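Home Issues Authors About Search
We use cookies to remember your reading settings. Accept / Manage

4. The sleeve and the diagonal crease

4.1 Why the sweatshirt needs a section of its own

In the previous section we treated flat items: towels, pillowcases and napkins. They have four corners, and the person who folds them can find these corners with the fingers almost without looking. The sweatshirt is different. It has a body, two tubes attached at an angle, ribbed ends, and a neck opening that is thicker than everything near it. In our diaries, kept by nine households in Gralon and by the sorting room of the clothing exchange at Grastolside, the sweatshirt is the item with the most written remarks. From 2,429 diary entries in total, 513 concern sweatshirts or other heavy long-sleeved tops, and in many of these the word "sleeve" appears before any other part of the garment is named.

We had expected the neck to be the main difficulty, as older housekeeping books give much space to collars. The diaries do not support this. People wrote that the neck "goes where it goes". The sleeve, on the other hand, must be decided. It can be laid straight down along the side, it can be crossed over the body, or it can be doubled back on itself, and each decision changes the width of the final packet. A household with narrow shelves and a household with deep drawers will therefore often disagree about the same garment, even when both describe their way as the normal one.

4.2 The surface under the garment

A second matter, which came up late in the study, is the table. Five of the nine households fold on a bed, two on a kitchen table, one on top of the washing machine, and one standing, against the chest. The sorting room at Grastolside uses tables with a cloth. A cloth with a printed grid has an advantage that the users mention very often: the lines give a direction. A shoulder can be brought parallel to a line, and a side seam can be compared with the line next to it. On a plain bedspread the eye has only the garment itself to measure against, and if the garment is twisted, then the measure is twisted also.

The help is limited, however. When a heavy top is rumpled across the middle of the table, it hides exactly those lines which the person wants to use. What remains is the grid around the garment, so the outline can be corrected more easily than the inside. In Figure 1 the upper edge is pulled taut near the center and makes a broad flat panel, while the rest of the fabric is still in diagonal creases. We call this state "half open" in the coding table. In our opinion it is the most common state in which people begin to fold too early.

Figure 1. A green top on a grid cloth, half open. The upper edge is flat; the creases run toward the lower right. 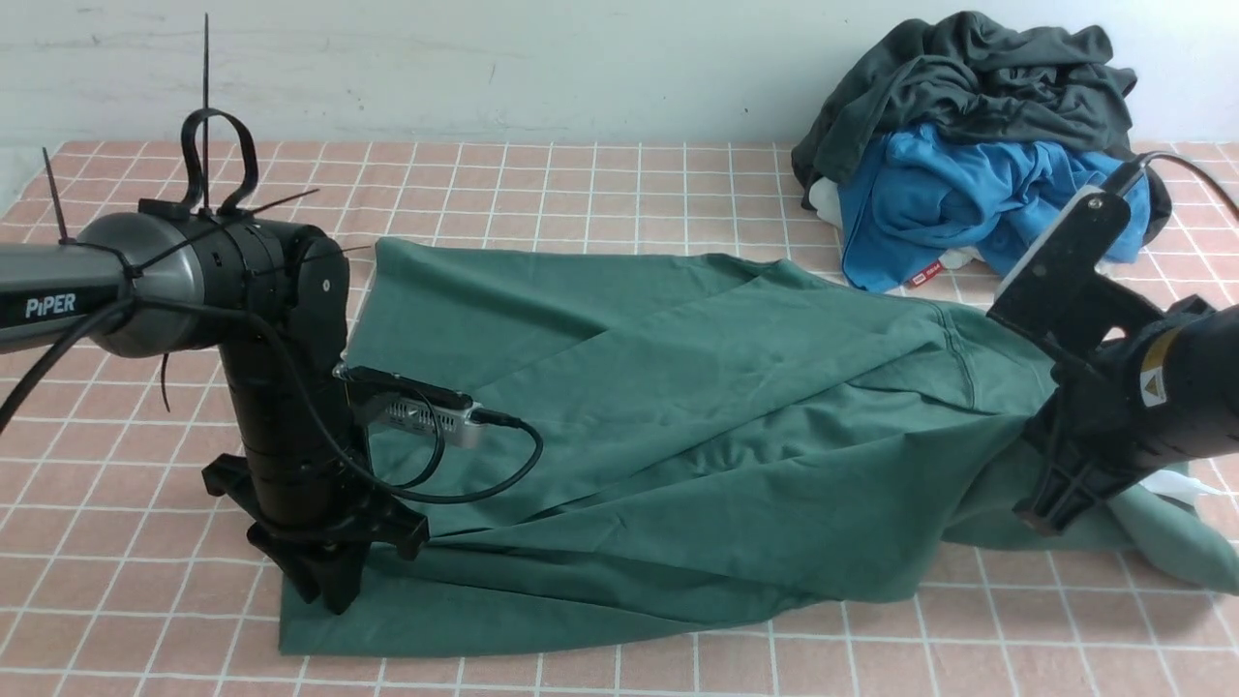

Laurențiu Costache, commenting on the first draft of this section, wrote that we give the grid too much credit: in his own trials with the Miah sheet, a folding cloth with marked lines, people stopped looking at the lines after the first few garments and went back to feeling for the seams. He proposed that the cloth mainly slows the person down at the start, and that the slowness is the useful part.

We think this is a serious objection, and we have looked at the diaries again with it in mind. The sorting room notes do mention the lines, but mostly in the entries of new people. The experienced ones write about seams, ribbing and weight. One long entry, dated 14th October, explains the order in which the writer searches a garment: first the neck ribbing, then the shoulder seam on the right, then the shoulder seam on the left, and only after this the hem. The grid is not mentioned in it, although the writer was working on a grid cloth during the whole shift. We have therefore changed our wording. The grid helps to learn the order, and after that the hands keep the order by themselves.

4.3 The crossed sleeve

The most frequent solution in the material is the crossed sleeve. The garment lies face down or face up (our respondents are divided, and each side considers the other careless), and one sleeve is brought over the body on a slant. Only then is the second sleeve brought over, and the sides follow. The first crossing makes a long ridge. Below the ridge there are two or three layers, beside it only the layers of the body, and this difference in thickness is what later makes the packet lean when it is put in a pile.

The corner at the shoulder deserves attention. When the sleeve turns across the body, a pointed corner appears at the place of the turn. If the corner is sharp, the fold was made close to the seam. If it is round, some cloth from the body has been carried over together with the sleeve. Respondents did not use the word "corner" much; in the Grastolside entries it is called "the ear". "Press the ear down before you touch the other side" is the nearest thing to a rule that we found in the sorting room, and it is written, with small variations, by four different hands.

There is also the question of what else stands on the table. In the households, garments waiting to be folded were usually in a heap next to the person or behind the garment in work, and the heap was seldom sorted by color or by weight. Figure 2 gives a typical arrangement: the green sweatshirt in the middle of the cloth with one sleeve crossed on a slant, and in the far right corner, against the wall, a crumpled pile in dark gray and bright blue with some white under it. The sweatshirt takes most of the working surface, and the pile has what is left.

Figure 2. Crossed sleeve with a pointed corner; unfolded clothing at the back of the table.
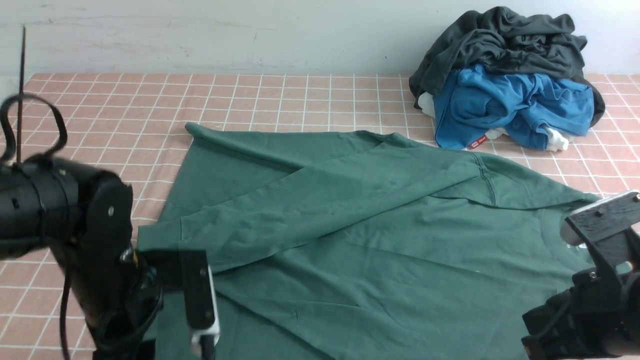 The size of the heap has some influence on the care given to each item. In the household diaries, the entries written at the beginning of a session are longer and contain more correction words ("again", "smoothed", "turned back") than those at the end. This is not surprising. More interesting is that the change does not come gradually. It comes mostly at the moment when the heap is small enough to see the table through it. From this point the respondents write as if the work was already finished, and the sleeves of the last two or three garments are, in their own words, "just thrown in". One respondent kept her best sweatshirt for the beginning for this reason, and she put socks at the end.

We did not see the same change in the sorting room. There the heap is filled again from the bags, with a target of 2,000 items before the winter opening in November, so the end of the heap is never really in view.

4.4 Reading the crease

A crease in soft cotton can be read after it is made. A straight fold between two layers shows as a thin line, a little darker than the cloth, often with a lighter line on one side of it. A wrinkle is wider and has no clear beginning. When both run in the same direction, people confuse them, and they smooth the fold away together with the wrinkle. The diaries contain 31 entries in which a person undid a good fold by mistake. Almost all of these concern plain garments in one muted color, and we found no case with a striped one.

Small things on the fabric also attract the hand. Lint, threads and pieces of tissue are taken away during folding more often than before it, and each time the hand leaves the fold in order to do so -- and the fold opens a little. The Listska leaflet, which three of the households had on the wall, advises to leave such things until the packet is closed. No respondent reported following this advice. Figure 3 is a close view of green cloth with a diagonal fold that goes down to a stitched edge, and a small white curl, like a bit of thread, almost on the line.

Figure 3. Diagonal fold in matte green cloth. Note the difference in tone on the two sides of the line.
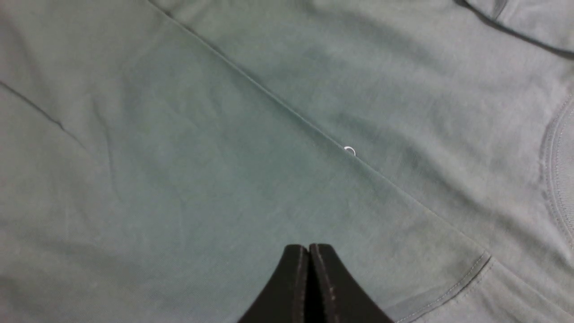 One reader from Gralon, to whom we sent these pages, disagreed with the leaflet and also with us. A thread that is folded in, she wrote, will be found on the day when the sweatshirt is worn, and then it will be noticed by everyone at work; she would accept a crooked fold any time if she can have a clean front.

Her remark points to a weakness in our coding. We counted every interruption as a fault in the folding, while for several respondents inspection is the main purpose of handling the garment and the packet is only the way to store the result. Holes at the cuff, a loose hem and a missing cord were all discovered during folding. We have added a separate code for "inspection" and recoded the sweatshirt entries with it. The household beds remain the slowest surface after this change, but the distance to the kitchen tables becomes smaller.

The entries where the respondent folded for another person are treated in Section 5.

Share (14) Comments (3)
Previous section Contents Next section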